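Home Visits Notes Archive Contact

Visit notes: the teleoperation floor at Vullard

Vullard opened its training lab to outside visitors for one afternoon, and I went with two colleagues from the controls side. The invitation promised a look at how two-arm tasks are shown to a robot by a human operator. We build fixtures for a living and have no robots that learn anything, so these notes are from the outside.

The group was split in two at the door. Ours was led by Marlene Sandhu, who runs the demonstration schedule. She started with the numbers. A working shift produces 30 to 40 usable demonstrations per station, depending on the task. The current paper-handling set stood at 338 when we visited, and the target is 1000. A demonstration is thrown out if the operator stops midway, if a part leaves the reach of both arms, or if one of the camera streams drops. Dropped streams were the largest cause of loss until December, when the cabling was redone.

Two methods are in use. The first is hand guiding. The arm is put in a mode where the motors only cancel its weight, and the operator takes hold of it near the wrist and moves it through the task. Joint positions are recorded along the way. I was allowed to try it on a single arm and moved a block from one tray to another. The arm is easy to push in a straight line and harder to rotate, and I tended to use both hands on it. That is the main limit of the method. One person cannot guide two arms well at the same time, and the operator's own hands and sleeves end up in the camera views.

The second method is remote control with a leader and follower pair. The operator holds a small, light copy of each arm, and the full-size arms repeat the motion. The grippers follow a trigger under the index finger. Delay was low enough that I did not notice it at slow speed. There is no force feedback on the setup we saw, so the operator judges contact by eye alone. Sandhu said that new operators squeeze too hard for the first few days, then learn to close the trigger until the material just stops moving. The leader arms are from Torkon and the software that lines up the streams was written in house. I asked about the time stamps and was told all streams are matched to the slowest camera.

Tasks are written on cards, one sentence each. Operators are told the goal and the start layout but are left to choose the path. The reason given was variety: a set in which every reach follows the same curve trains a model that fails when the part is moved a few centimeters. Table surfaces and wall coverings are also changed between sets - we passed a rack of printed panels in patterns I would not put in a house.

The paper tasks took up most of our time. Sheets and strips in several colors are handled together with ordinary paper clips, and some of the work has both arms on the same strip. Paper is a poor material for this. It bends under its own weight, it slides, and its shape after a grasp depends on where it was grasped. A strip held at the top can swing away from the second gripper, and the operator has to wait or follow it. Ellel, the older of the two programs at the site, used rigid parts only, and the transfer to paper was described as slow.
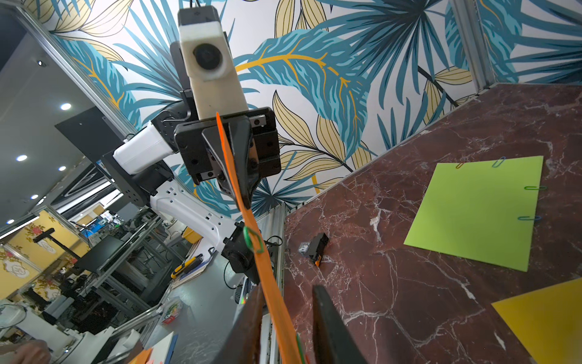

Vullard training lab, Mar 3, 2024

The view is the one the wrist camera gets. The other arm has the orange strip pinched at its top end, with green clips along the strip, and the fingers of the camera's own arm come in at the bottom on either side of it. The lime-green sheet on the marble top has clips in red, blue and green along its edges. Depth is hard to judge from one wrist view, so the operators at the leader arms are trained to check it against the second view before closing.

After the demonstration we had a short session on review. Every recording is played back at double speed by a person who did not make it, and gets a pass, a fail or a pass with note. Notes are mostly about hesitation. A long pause with the gripper open near a clip is recorded like any other motion, and the model will copy it. Pauses are trimmed only at the start and end of a recording.

Questions I did not get answered: how finger pads are tracked for wear, and whether operators are matched to tasks by skill. Aguirre, who had the other half of the group, spent more time on the training side, and I have asked for a copy of the slides.

Parking is behind the north building. Safety shoes were not required on the day, but loose sleeves had to be rolled up before hand guiding.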